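Dish Racks and Robot Hands: Setup Tips for the Tesmont Kitchen Kit

The Tesmont kit puts a Grutmont hand on a counter-mounted arm and sells it as a kitchen helper. Unloading and racking are the tasks most buyers try first. The notes below cover racking pans by the sink and assume the arm is already bolted down and calibrated.

Fix the rack before anything else. A rack that slides will throw off every taught position. Put a silicone mat under the feet and push the rack against a hard stop. Mark the corners with tape so it goes back to the same spot after cleaning.

Use a rack with rods held in notched plastic pieces. Bare rods drift sideways under a heavy pan, and the slot you taught on Monday will be narrower by the end of the week.

Grip pans by the rim. The default grasp in the Kuroda software goes for the handle, and a long handle lets the pan swing. Choose "rim pinch" in the grasp menu and set the force to level 2. Level 3 is for cast iron and can mark a coated pan.

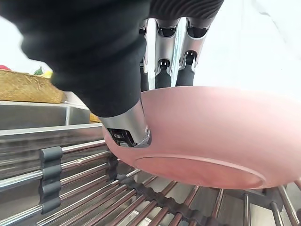 Rim grip on a pink frying pan, tilted over the rack with the underside facing out.

Set the tilt before the descent. If the pan rotates on the way down, the base catches the rods. Enter the tilt as its own step, add a pause of two seconds, then lower at slow speed.

Keep the thumb sensor clean. Soap film on the window gives false contact readings, and the hand then lets go early. Wipe it with a damp microfiber cloth and dry it. Do not use glass cleaner.

Check the cover on the hand. Fabric covers hold water at the seams. Take the cover off after each session and hang it up - a second one is worth having. The Flurkatine cover fits without trimming, but the cuff opening is tight.

Leave knives and thin glass out of the program. The kit has no grasp for either.

On price and support: the service plan includes two visits a year, and the October update added the tilt step at no charge. The printed manual still shows the old menu. Use the online copy.

Iolo Vaughan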